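About Gradgate

Gradgate is an evening school for grown-ups who want to understand the computer on their desk. We teach repair, upgrades, home networks and a first taste of programming, and we love doing it! Kendra Nguyen and Renji Ogura started the school with 2 benches and one very patient landlord on Sarantis Street. Since then 1,404 people have finished a course with us, among them bakers, bus drivers, a retired judge and one whole family from Jullalham who signed up together.
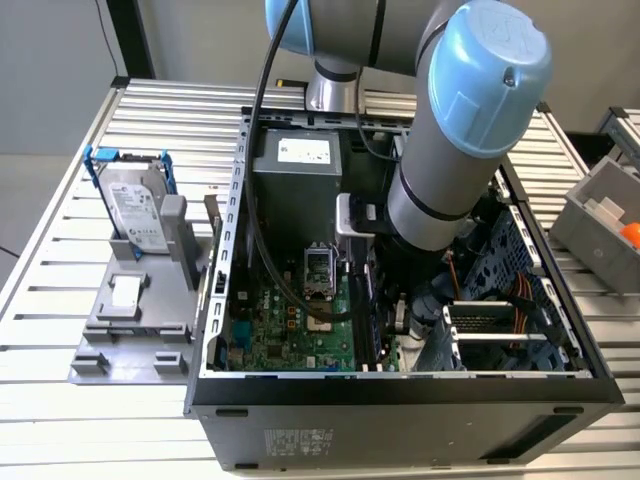
How we teach

Classes are small, with 12 seats at most, and they meet twice a week. The basic repair course takes 33 hours, and you'll have the side panel off a desktop tower on your first evening. Dušan Matoušek leads that one (bring questions, he likes the odd ones). Cadi Voyle runs networking, which has grown so popular that we added a second group this winter. You don't need any background, and you don't need to own tools.
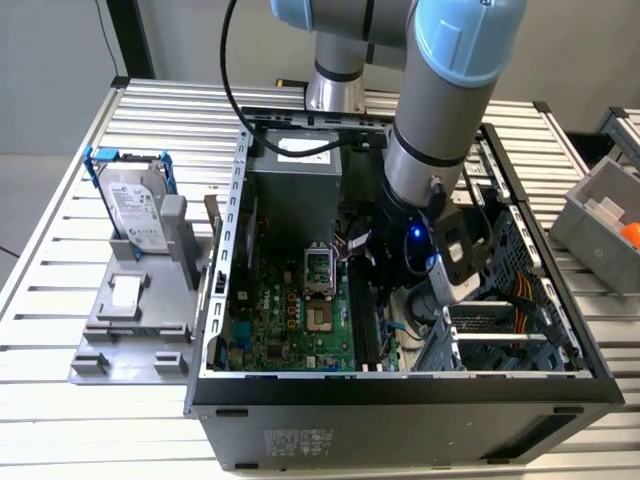 Jullalham, January 5, 2020

Our new term is open for sign-up! We have 75 places across all courses, and the programming class has moved to the big room upstairs, with better chairs and a much better heater. Polyxeni Karras joins us to teach it. She wrote stock software for Zokitz for years and has a real gift for explaining loops to people who swear they hate math.

We're also bringing back the open evening, when past students drop in with whatever they're stuck on.
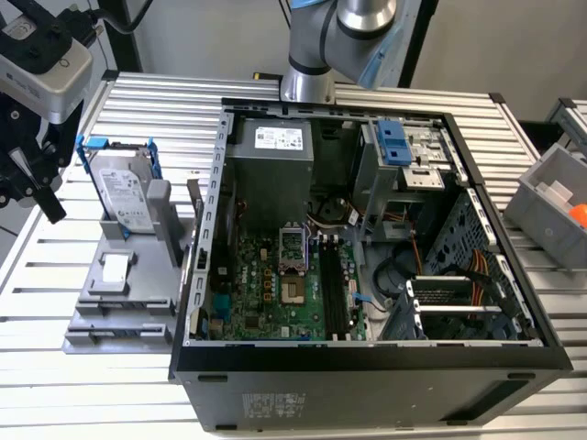 Last time it ran well past closing, and two people who met over a stubborn printer now share a repair stall at the market. Coffee is free, the cookies depend on who's baking, and you're welcome to come and look around before you pick a course. Ring the bell by the green door and Kendra will let you in.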